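3.2 Spray-and-wipe sequences on small tables

Wiping a table looks like one task, but in our recordings it separates into at least two parts: the handling of the bottle and the handling of the cloth. We treat them separately here, as the order in which they are taken up differs between participants more than the wiping strokes do. The corpus holds 147 sequences, all performed seated or standing at a table with a trigger spray bottle and a single cloth. Participants received no instruction on which hand to use or where to put either item between actions.

Segmentation followed the scheme of Lopes and Trindade, with 2 changes. First, "reach" and "grip" were merged when the hand closed on the object without a visible pause. Second, a separate code, "hold at rest," was added for intervals in which the bottle is gripped while its base remains on the table. Under the earlier scheme these intervals were assigned to "grip" and could not be told apart from the start of a lift. Willems and Lacerda coded all sequences independently; disagreements were settled by joint review with the third coder, Magalhães.

Grip location was coded in 3 zones: body, neck, and trigger. A neck grip places the fingers around the narrow part under the sprayer head. It permits lifting and moving the bottle but not spraying, so a participant who begins with a neck grip must shift the hand upward before the first spray. A trigger grip needs no such shift, although it was harder to code reliably when the index finger lay along the front of the sprayer. Where the finger position was unclear, coders used the lower zone.

Cloth state was recorded as folded, flat, or crumpled at the moment of first bottle contact. It was not coded again until the cloth was next touched. The position of the cloth was noted relative to the bottle, from the side of the recording view. Figure 4 gives a case of hold at rest with a neck grip.
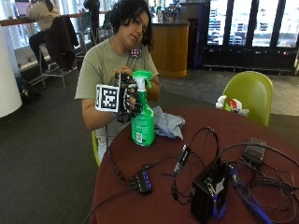 Figure 4. Neck grip on an upright spray bottle, right hand. The light blue cloth beside it is coded as crumpled.

Cases of this type were retained in the analysis of bottle handling regardless of whether the other hand was near the bottle. A second hand was coded as "support" only if contact with the bottle could be confirmed by both coders. Otherwise it was coded as "near," and the sequence was counted as one-handed. Tables carrying other objects were not excluded, but the area available for wiping was marked before coding began, and strokes outside it were left out of the path length measure reported in Section 4.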